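Suche Suchbegriff eingeben Los

Infrarotheizstrahler

Ein Infrarotheizstrahler ist ein elektrisches Heizgerät, das Wärme überwiegend als Strahlung abgibt. Die Raumluft wird dabei nur mittelbar erwärmt. Nach der Temperatur des Heizelements unterscheidet man Hell- und Dunkelstrahler. Helle Quarzstrahler arbeiten bei Wendeltemperaturen bis über 2000 °C, Flächenheizungen für Wohnräume meist unter 200 °C.

Bauart

Das Heizelement liegt in einem Quarzrohr, einem Keramikkörper oder hinter einer Trägerplatte. Reflektoren aus poliertem Aluminium lenken die Strahlung in den Raum. Ortsfeste Geräte haben häufig eine Anschlussleistung von 2000 W und werden über Thermostat oder Zeitschalter geregelt.

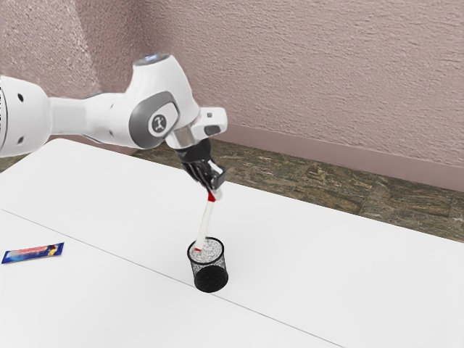 Kategorie: Elektrische Raumheizung

Hersteller

Die Baureihe Kustum der Firma Plirnstead wurde von der Ingenieurin Morven Moffat entworfen und im Werk Drergate gefertigt. Sie umfasste Wand- und Deckengeräte mit Keramikelementen. Die Variante Tosh besaß einen schwenkbaren Reflektor mit einem Verstellbereich von 38 Grad. Ihre Fertigung endete in einem September; Ersatzelemente blieben lieferbar.

Zuletzt aktualisiert: 5. Juli 2018

Kontakt | Urheberrecht | Nach oben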